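The Slow Way Home from Work
By Mahlet Gebretsadik
May | 2 min read

I gave up on the highway last month and I'm not sorry! My drive from Bevbridge used to be 5 exits of brake lights, and I'd get home with my shoulders up by my ears and nothing nice to say to anyone. Then Chun-yin Kao from the front desk told me to try the old road through Prisden. It takes longer (she warned me, I didn't listen, it does), but you hardly ever stop, and there's a bakery halfway along that sells yesterday's rolls cheap after 4:30.

So now I have a routine. Window down, radio low, one roll gone before the bridge. I've started noticing which yards have their tomatoes in and which ones are still all buckets and good intentions. There's a man out past the feed store who paints his mailbox a new color every few weeks, and I look forward to that mailbox more than I'd like to admit.
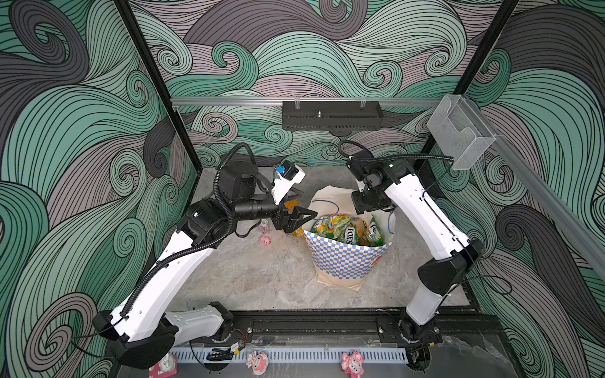
The one trouble is Monday, when the school lets out late and the buses take over the whole stretch by the church. If you're coming through then, turn at the water tower and go up around the hill. It's narrow and there's a dip that will rattle your teeth — slow down for it, please, I lost a hubcap there and I'd love it back if anybody has seen it.

Several of you wrote in after the last issue to ask if I'd save gas this way. I haven't worked it out and I probably won't. My car has never been good on gas on any road. What I can tell you is that I'm eating supper in a better mood, and that the cinnamon rolls are gone by 5, so don't dawdle.

Send me your own back roads and I'll put a few in next time.

12 comments | 41 shares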